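3.2 Storage of soft and semi-rigid cases on open shelving

The second task group concerns pencil cases, which were chosen for their low cost and the wide variation in stiffness between otherwise similar articles. The Flommont set used here holds 20 cases in several colours and finishes, among them clear plastic cases whose contents remain visible when closed. Each trial begins with some cases on the floor of the enclosure and others already on a light wooden shelf of two tiers. The goal state is a single layer on the shelf, with the long sides of neighbouring cases side by side and no case overhanging the front edge.

Layouts were drawn from the Iden list, which gives 784 starting arrangements. A case lying diagonally to the shelf was scored as misaligned regardless of its distance from it. Articles unrelated to the task, such as a magazine or a small figurine, were left in place and were not scored. Wall coverings were changed between blocks of 10 trials so that the colour of a case could not be predicted from its background.

Two measures are reported. The first is the share of cases shelved at the end of the trial. The second, following Mykhailiuk, is the neatness of the row, taken as the largest angle between any two neighbours on the same tier. Dark cases gave the least consistent outlines against striped fabric, and 9 trials were labelled a second time for this reason.

Comments

jultalen_reader: Is the angle measured from the zipper or the outer seam?

Reply: Outer seam, on all cases.

k77: Would like to see the same layouts with the lower tier filled first.
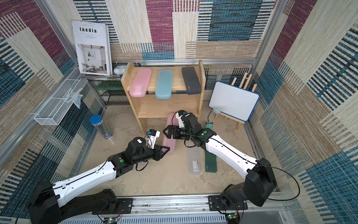 Figure 4. Pencil cases on the shelf and on the enclosure floor.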